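13/12/2019

Up at 5:30 because the furnace kicked on and I couldn't get back to sleep. It makes a thump when it starts. I lay there for a while and then gave up and came down to do the bread.

I should write down where things stand with the bread, as I keep telling myself I'll remember and then I don't. This is the third loaf with the rye mixed in. The first one I made too wet and it spread out flat. The second one had a good crust but was gummy in the middle, even the day after. For this one I cut the water back, kept the rye to a fifth of the flour, and left the dough in the back hall overnight. The back hall was 45 degrees when I checked before bed, colder than the book wants, but the dough had come up fine by morning. Baked it 45 minutes with the lid on for the first part. Let it sit until lunch before cutting. The middle was dry and even. I'd call it a good loaf. Next time a little more salt.

The starter is the same one I began in June. It smelled strongly of vinegar today, so I threw most of it out and fed it twice. I have been keeping it in a pickle jar and the lid is starting to rust at the edge. Need a new jar.

Cold all day. Clear in the morning, then gray by noon. The road was white with salt from yesterday's trucks. I walked down to the mailbox in my slippers, a mistake. Two bills, a seed catalog and a card from the dentist. I always say the seed catalogs come too early and then I sit down and read them straight through anyway. I marked the short carrots and a yellow pole bean. I did not mark any squash. We gave away squash until October and I still have some in the basement going soft.

Drove to Grallivham after lunch for groceries. The store has moved the baking things again. They were by the coffee, and now they are at the far end by the pet food. I had a list but left it on the counter, so I went by memory and got most of it. Flour, butter, eggs, onions, celery, a bag of apples, the cheap coffee and the good coffee. Forgot the dish soap. Forgot light bulbs too, so the stairs will be dark for another week. The apples were the small red ones. The big ones looked nicer but they are mealy by this time of year, and small ones keep better in the cold room if you wrap them.

My mother wrapped every apple in newspaper and laid them in rows in a wooden crate under the cellar stairs. We were not allowed to take one from the front. You had to turn over the back row and take any that had a soft spot first, which meant that all winter we ate apples with soft spots cut out of them. I was grown before I ate a perfect apple in February. I do the same thing now, so I suppose I can't complain. I wrapped the new ones tonight while the radio was on. I kept a few out for the bowl.

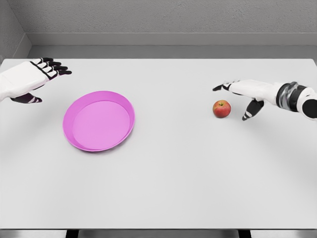 A small red apple and a pink plate.

I want to get the apple cake right before the holidays. Her recipe card only says "apples, enough" and "moderate oven" and does not give a time. I have made it with five apples and with 8, and I think 8 small ones is closer. The year I used five it was mostly cake. She had a way of cutting them thin with a paring knife toward her thumb without looking down. I use a board. The card also calls for lard and I have been using butter, and that may be why mine browns so fast on the outside. I could buy lard and try it the old way once, just to know. I looked for it today when I was in the store and couldn't find it, but with everything moved around I may have walked right past it.

Stopped at the hardware store in Stumdale on the way back, since I was halfway there already. I wanted weather strip for the kitchen door. There is a draft at the bottom corner that you can feel with your hand, and the rug lifts when the wind is from the west. They had the foam kind and the rubber kind. I bought the rubber. The foam went on two winters ago and it was flat by spring. I also looked at a thermometer for the back hall, but the one I have works and only has a crack in the case.

Put the strip on before dark. The old foam came off in crumbs and left its glue behind, and it took longer to scrape the glue than to do everything else together. I used the putty knife and then some cooking oil on a rag, and then had to wash the oil off so the new strip would stick. The door now needs a push to close. I think it will ease up. There is still a little air at the hinge side but the rug lies flat.

The slow cooker has quit. I put beans in it this morning, and when I came home they were sitting in cold water and the light was off. I tried another outlet and got nothing. It is a Witix and I've had it long enough that I can't be mad about it. I boiled the beans on the stove instead, and they were not done until almost eight. Ate them with the bread and a lot of onion. They were plain but I was hungry. There is enough left over for two more suppers. I could put some tomatoes in with them tomorrow and call it soup.

I don't know if I'll replace the cooker. I used it for beans and for apple butter and that was all. Apple butter does fine in the oven if you stay home to stir it. I would miss being able to go out and leave it, though. I'll see what they cost after Christmas.

Mailed the cards. I wrote the last of them at the table while the beans were going and walked them down to the box with a flashlight. I bought too many stamps last year, so I had enough without going to the post office. I didn't write much in any of them. Weather, the garden, hope you are well. Last year I wrote long ones and only got to half the list, so this seems fairer.

Read for an hour. I am on page 84 of the book about the orchards, the one from the library sale. The first part was dull, all about land deeds, but it has gotten to the old kinds of apples and the people who carried cuttings from one farm to the next. There is a whole chapter coming on a keeping apple that was supposed to be no good until March. They buried them in barrels. It says the skins turned greasy and that was how you knew they were ready. I remember some of ours turning greasy like that and throwing them out to the hens. Maybe they were the best ones.

It made me think about the tree behind the shed. I have never known what kind it is. It came with the house. It bears every other year, and the apples are green with a rusty patch around the stem, sour, and hard as a rock in October. I've always let the deer have them. Next fall, if it bears, I'll put some away in the crate and leave them alone until March and see what happens. I should also prune it. It has not been cut properly in years and there are branches growing straight up through the middle. Late winter is the time for that. The saw needs a new blade.

My knee was all right today in spite of the hill. I did not take anything for it. Slept badly, but that was the furnace.

Before bed I moved the dough bowl and the starter to the pantry, as it is supposed to go down into the teens tonight and the back hall will be too cold even for me. Left the tap dripping in the downstairs bath. Brought in wood for the morning. The Nørgaard lamp in the front room is flickering again, and I think it's the switch and not the bulb, but I'll have to have bulbs in the house before I can find out.

For tomorrow: dish soap, bulbs, a jar with a glass lid, lard if there is any. Scrape the last of the glue off the sill. Call the dentist back. Bring up the soft squash and cook what can be saved, and put the rest on the compost before it starts to smell.

Lights out at ten.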